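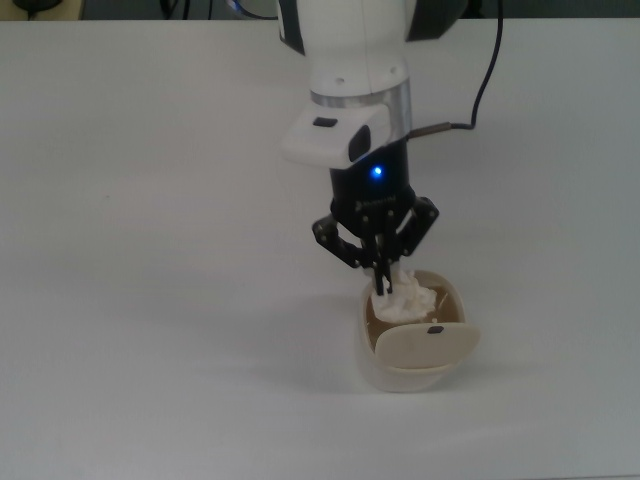 4.2 Why people leave (and why they mostly don't)

I went into this part of the study fairly sure that price was the whole story. If you ask someone in a shop queue why they changed their mobile provider, they'll say "it was cheaper" before you've finished the question. So when Ginette Renaud and I sat down with the Mesthorpe interviews, I had more or less written the section in my head already. Then we read them properly and I had to bin it.

The survey went out to 1,000 prepaid customers in Mesthorpe, split between the two networks that cover the town, Skusa and Flarent. Of those, 86 had moved from one to the other during the year. I know that's a small group, and I wouldn't want anyone building a tariff on it, but it was big enough to talk to people at some length, and we rang 30 of them back for a longer chat (some of these went on for well over an hour, bless them).

Price came up in nearly every call, as you'd expect. What surprised me was when it came up. People tended to start with a story: a call that dropped during a job interview, a top-up that vanished, a mast that was down for most of a week. The cheaper deal appeared later on, almost as the thing that let them get round to it. One woman told us she'd known about the Flarent offer for months and had the leaflet stuck to her fridge, and she only went in to the shop after Skusa sent her round three different helplines about the same missing credit.

Figure 4 sets out the order in which each reason was first mentioned in the long calls. We coded these separately, Ginette and I, and then argued over the ones where we differed. There were 11 of those, mostly to do with whether "bad signal" and "bad signal at my mum's house" ought to count as the same complaint. I said yes, she said no, and she won: people put up with a surprising amount at home if they have wifi, but a phone that doesn't work at a relative's place seems to annoy them out of all proportion. We've kept the two apart in everything that follows.

Figure 4. Order of first mention of each reason for switching, long interviews only. Signal at home and signal elsewhere are shown separately.

Now, the stayers. Corrigan's earlier work on rural networks treats people who stay put as satisfied customers, and I used to go along with that. I'm much less keen on it now! Plenty of our stayers grumbled every bit as loudly as the people who left. They stayed because they were worried about losing their number, or because the whole family was on the same network and calls between them were free, or (this came up a lot) because they assumed the other lot would be just as bad. I'd call that being stuck, and a revenue chart can't tell it from loyalty.

This matters for the September figures in the next section. Skusa's income per customer went up slightly that month, and it would be easy to read that as people coming round to the network again. Going by our calls, I think part of it is simply that the free family calls ended and people paid up for a while before deciding what to do. I can't prove it with the numbers we have, and Ginette is more cautious about it than I am, so please take it as my reading and not hers. We come back to it in 4.3, where the top-up records are a bit more helpful.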